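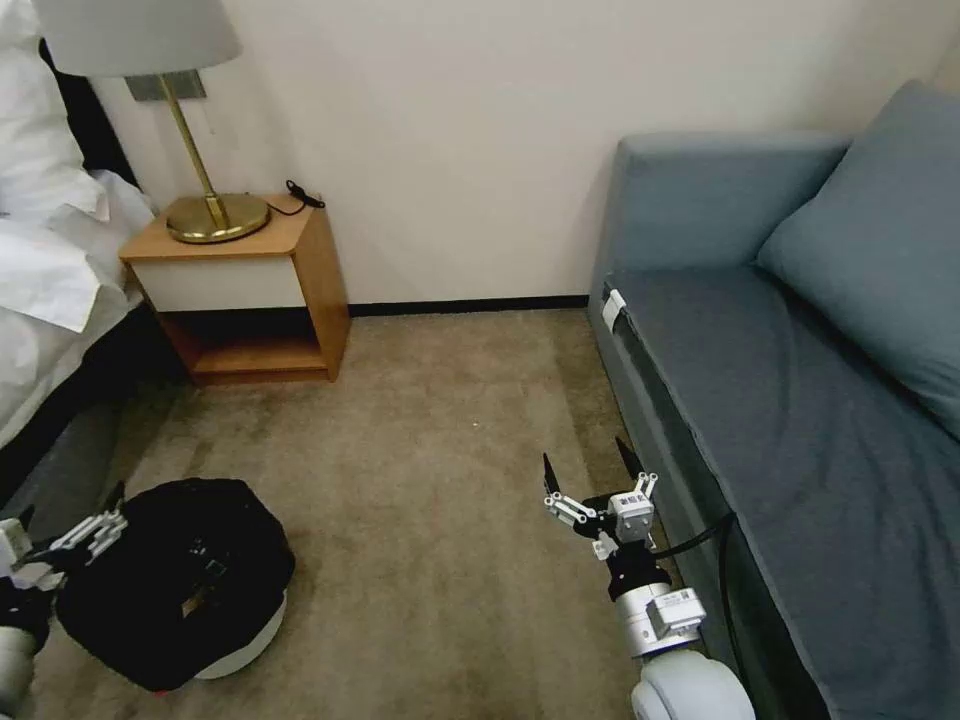
## Karside banana import rules: your questions

**What changed in January?**
Fresh bananas from Vesska now need a plant health certificate for every container. Before that, one certificate covered a whole ship! It's a big shift, and we love how many growers have written in already.

**Does it apply to dried or frozen fruit?**
No. Chips, flour and frozen puree come in exactly as before.

**How long does an inspection take?**
Two working days at Stockdale port if the papers match. If an inspector finds scale insects, allow nine.

**What does it cost?**
The fee is $529 per container, paid by the importer. Small loads can share a container (and the fee) between up to six growers - a great option if you're just starting out.

**Can I appeal a rejected load?**
Yes! Write to Ilaria Russo at the port office and include the inspection number. The fruit stays in cold storage while she reviews it.

**Will prices go up in stores?**
We don't know yet. Derek Holroyd is tracking wholesale prices and posts the new ones every Thursday - they're well worth a read.

**Is the form available in Spanish?**
Yes, and Necati Türkmen is working on a French one.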